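Reler Folding Longboard Cart, Secondhand Refurb

Posted 2 January 2020 by Tamás Mészáros

Filed under: Carts & Wagons > Folding > Refurbished

Okay, so this is the cart I get the most emails about, and I finally have a few of them back on the shelf! The Reler is a folding hand cart with a long, low deck, and if you've ever tried to move a kayak, a stack of lumber or a very tired nine-year-old from one end of a big lot to the other, you already know why people want one.

I buy these used (mostly from rental outfits that are switching over to something newer), strip them down at my shop in Sturnstead, and put them back together with fresh bearings, new tires and a new grip. The frames are close to impossible to kill. The wheels, well, that's another story, and I'll get to the wheels.

The deck is 1118 mm long with the extension pulled out. I know, I know, most of you want inches, and that comes to 44 and a hair. Folded up it slides behind the seats of my pickup, and it goes flat in the back of my sister's hatchback as long as the parcel shelf is out. I rate it for 300 pounds on smooth ground and 200 on grass or gravel. Could you put more on it? Probably. Please don't, or at least don't email me afterward.

What I changed from the original

The original tires were a hard gray plastic that sounded like a train coming through your kitchen. I swap them for Henare soft rubber tires, the 223 mm size, and the difference is huge. They're solid, so there's nothing to pump up and nothing to puncture. They do pick up little stones in the tread, especially the first few weeks, so flip the cart over once in a while and pick them out with a screwdriver.

The axle bolts get replaced too. The old ones had a cap nut that loved to back itself off over a long walk (I lost one in June on my way to a swap meet and had to finish the trip with a zip tie and some hope). The new ones have a nylon insert and stay put.

Then there's the handle. The Reler handle is a good shape but the foam turns to crumbs after a few summers, so I cut it off and put on a Brekier cork grip. I love this grip. It costs me more than I'd like and I'm keeping it anyway. 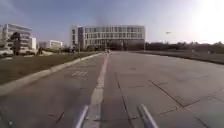 How it rolls matters more to me than anything else on the spec sheet, so let me talk about joints for a minute. A cart with small wheels drops into every gap in the pavement and stops dead, and whatever you had on the deck keeps going. Big soft wheels climb over most of that. You'll still feel a bump at each seam on slab concrete, kind of a slow thump-thump, but it won't jerk the handle out of your hand. On brick it's fine. On loose sand it's miserable, same as every other cart I've owned, and I'd sooner carry the stuff twice.

It tracks pretty straight when you pull it. If yours starts wandering to one side, check that both front wheels spin freely before you blame the frame. Nine times out of ten there's string or hair wrapped around an axle. Pull it out, add a drop of light oil, done.

Stuff people ask me

Does it have a brake? It does, a little foot lever on the left rear wheel. It'll hold the cart on a gentle slope while you load. I wouldn't trust it on a boat ramp, and I tell everyone to chock the wheels there.

Can you leave it outside? The frame is powder coated so rain doesn't bother it much, but the cork doesn't like living outdoors. Stick a bread bag over the handle if it has to stay on the porch.

Does it come with straps? Two of them, the cam buckle kind. I used to send ratchet straps and too many folks cranked them down until the deck slats bowed, so I quit doing that.

Are there scratches? Oh yes. These had a working life before they got to me. I touch up anything that's down to bare metal and leave the rest alone. If you're picky about looks, tell me when you order and I'll pull the cleanest one I've got that day.

Color is whatever shows up. Right now that means dark green, plus one orange one that I'm trying very hard not to keep for myself!

Shipping and pickup

I ship in a flat box with the wheels off. You'll need a 13 mm wrench and ten minutes to put them on. Local pickup in Sturnstead is free, and I'll have it assembled for you if you call the day before. If something's wrong with it, send it back within the month and I'll fix it or refund you, your choice. Spare tires and grips are listed on their own page, and I keep a coffee can of the old bolts if anybody wants a couple for free.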